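The Price of a Pair of Hands

24 shares | 7 comments

Maricruz Zamudio's first budget for teaching robots to tidy up ran to a single page, and the biggest line on it was the robot. She still has the page. She keeps it in a drawer with the warranty for a kettle.

Brorkus, where she does the purchasing, has bought no robot so far. What it has bought is grippers you hold yourself, so that people can do the chores first and the machine can study the recordings later. It's a sensible way to spread the cost, and a wonderful way to discover how many other things a room needs.
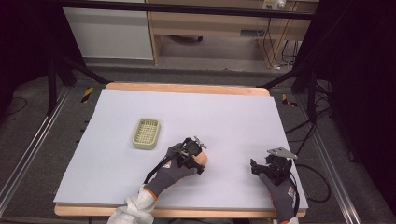
Gloves on, grippers in hand, one green basket to deal with.

The gloves, for a start. "I had two thousand dollars set aside for sundries and I thought that was generous," Zamudio says. "Then someone asked for rails." Foam board came out of sundries too. So did hazard tape, and enough black cable that she has stopped asking where it all goes.

Arvo Kauppinen, who approves the spending, has come round to a rule he once would have laughed at: for every dollar on hardware you can point to, hold back 80 cents for hardware you'll trip over. He arrived at it on a Wednesday, after an invoice for $1,464 turned up covering brackets, connectors and something described only as "misc. black."

Then there is wear. Fingers get scuffed, and a catalogue will happily tell you what a gripper costs while staying quiet on what it costs by next February. Kauppinen now asks every supplier for the price of the parts that touch things - a question that has ended at least one sales call early.
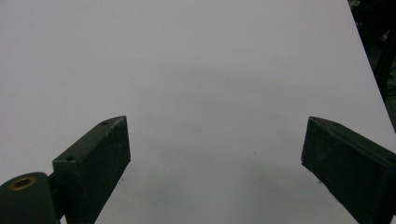 What to ask before you sign

Manee Thammasiri, who helps smaller workshops with this sort of purchase, suggests starting with the table and working outward. Measure the room with people in it. Price the spares on the same day as the tool. If a quote offers a discount at 50 units, ask yourself who is going to hold the other 48.

Zamudio has a second budget now. It runs to nine pages, and the robot is on the last one, in pencil.

Related
Zostel's warehouse lease, clause by clause
Oskari Suominen on buying second-hand conveyors
Should you rent the forklift?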